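To: cell-keepers list
From: Kwabena Nartey
Subject: Re: taped grid and conveyor, how do you keep yours straight?

Hi all, and hi Unathi! Sorry for the slow answer, June got away from me.

Unathi Mkhize wrote:
> We're setting up a two-arm cell at Skillholm with a short belt
> feeding a bin. I've got the arms bolted down but the paper
> keeps creeping and my taught points go off with it. How do
> you folks at Prarnton lay yours out, and how often do you
> recheck it? Also, do you re-teach everything after a
> paper change or just touch up?

OK, so the paper first. Ours is plain brown paper with blue tape over it in a grid, and the big lesson for me was to pull the tape lines from the mounting plates and never from the edge of the paper. The plates are bolted, the paper edge is whatever the roll felt like that morning. I run the long lines first, then the cross lines, and I press everything down with a rag (my thumb gave out after the first try).

The belt and the bin come after the grid. I set the belt, then slide the bin up to the end of it and jog the gripper down slowly with one cube on the belt until I like the clearance. 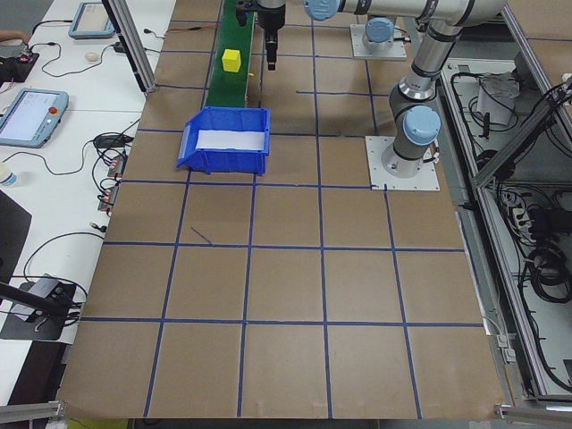

Do you have to re-teach every point when the paper is changed?
Only the ones that refer to the grid. Belt and bin points are taught against hardware, so I run those at low speed and leave them alone if they still land within 2 mm. The grid points I touch up one at a time, starting closest to the base.

As for rechecking, we do it every 500 cycles, and more often if somebody has been leaning on the table. I keep the log in Mullex, which is just our name for a very ugly spreadsheet. Last time the belt was the culprit! One end had moved and I spent a whole afternoon blaming the arm. So now I check the end bracket before anything else, and the cable going to the belt too, because a snagged cable will happily tug the whole thing over.

Cables on the arms are the other thing I'd look at, Unathi. Wrap them with enough slack for the full reach, then jog every joint out to where your program takes it and watch. If a loop goes tight anywhere, redo it. I had to redo mine at cycle 252, and I was not in a good mood about it.

Once all that's happy I put plates down on the grid and do my placing checks with those. They're round, so I line them up by eye with the tape and then let the program tell me how wrong my eye is. Keep both pendants on the side table where you can get to the stop buttons without reaching over an arm. 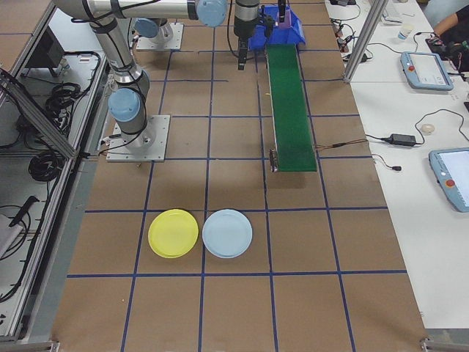 What I do at the end of a session

Arms to their park positions, belt off, pendants back on the table. Then I go over the tape and replace any piece that's lifting. A full re-tape takes me up to 23 minutes, so I'd much prefer to patch. The program backup goes in the Tamiru folder with the cycle count in the file name.

Unathi, what tape are you using? If it's the shiny kind, that may be half your creeping problem. Send me your plate spacing too and I'll see if my grid drawing fits.

Kwabena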